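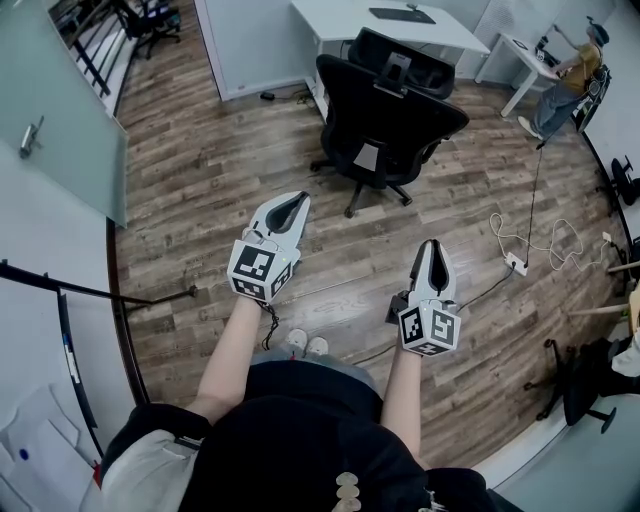 A wood-plank floor, the kind many members have asked us about this year.

Plank floors and the first cold weeks

September 25, 2023

The Dostdale branch gets more questions about wood floors in fall than at any other time. Most of them are about gaps. Boards shrink when the heat comes on and the air dries out, and they close up again in spring. A gap that comes and goes with the season does not need filler. If you fill it in December, the boards will push the filler out by summer.

Squeaks are a different matter. Find the spot, then check from the basement whether a joist has pulled away from the subfloor. A thin shim with a little wood glue usually fixes it. Don't hammer the shim in — that lifts the board and moves the squeak somewhere else.

For cleaning, use a damp mop, well wrung out. Skip the steam mop and skip vinegar, which dulls the finish over time.

Nadiia Tkachenko will give her floor care talk again at the Ganddale hall, with time for questions afterward. There are 40 seats, and members can bring one guest. She asks that you measure your room before you come and write down the width of the boards.

The tool library in Plorkside now has two drum sanders and an edger. Loans run up to 7 days, and you buy your own sandpaper. Call ahead for the edger — it has a waiting list.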